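Number 302

Part one: The letter

The letter from Keltedar came in a box. Inside the box was a second box, lined in something pretending to be suede, and inside that was a card telling me that as an owner of long standing I had been selected to buy another car.

It was the Sebastian Anniversary. There would be 3000 of them for the whole world and I could have number 302, provided I wanted it in Taritz. Taritz was the colour. The card called it "a conversation between slate and dusk." My wife held it up against the gutter on the garage and said we already had some.

I should explain that I was at that time the registrar of the Enstead chapter of the Keltedar owners' club, a position I'd won by leaving the room to put the kettle on. The registrar keeps a list of who owns what. It had never been a hard list to keep. Everybody in Enstead owned the ordinary Sebastian, the one with the heater fault, and we met once a month behind the tyre place to stand beside them with our hands in our pockets.

I told my wife I would think about it. She pointed out that I'd already signed the card, and with the good pen too.

The car arrived in June, on a truck, under a fitted cover with its own name stitched on it. The driver asked where I wanted it and I said the garage, and he looked at the garage, and then at the car, and then he asked whether I had any other ideas. We got it in by removing the freezer. For most of that winter we went next door for our peas.

It was a beautiful thing, I'll say that. The seats had the number embroidered in the headrests, so that anybody sitting behind me would know they were behind 302. There was a plaque on the dash and another under the bonnet, in case I went in through the wrong end. The heater had the fault.
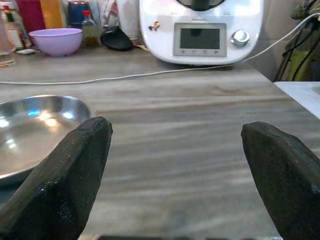
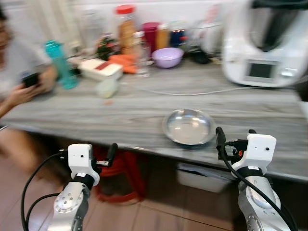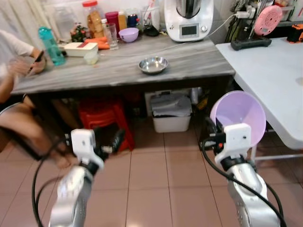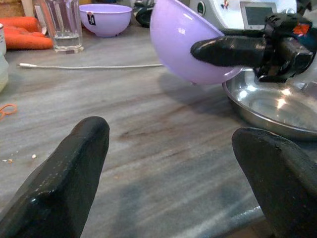

Part two: The meeting

I drove it to the next club meeting by the long way, avoiding gravel, speed humps, and the fig tree on the corner that drops things. It took me an hour to cover a distance I could have walked with a bad knee.

When I came around the side of the tyre place there were already two of them there, in Taritz, parked nose to nose.

The man with the first had polished his plaque. The woman with the second was wearing the cap. (There was a cap. I'd left mine at home out of modesty and was now sorry.) We nodded at each other like people who have run into their neighbours at the clinic.

"302," I said.

"2675," said the woman.

The man said nothing for a while. Then he opened his door and stood a little to one side so that I could see the headrest for myself. He was number 8. He had the decency to look at the ground, but he'd taken off his jacket to do it and the shirt had the number on the pocket.

By the time the sausages were on, four more had come in. It appeared that Keltedar had gone looking for owners of long standing and found that we were the only ones who'd kept up our subscriptions. We parked in a row. From the road, I'm told, we looked like a fence.

I wrote them all down on the list, in order of number, and found I was neither first nor last, and that bothered me more than I'd have expected. The woman with 2675 offered me a swap. I asked what she would want on top. She thought it over, chewing, and said she'd take the old Sebastian, if I still had it.

I did still have it. It was on the street, with the freezer cover over it.

"No," I said, quicker than was polite, and went to see about the onions.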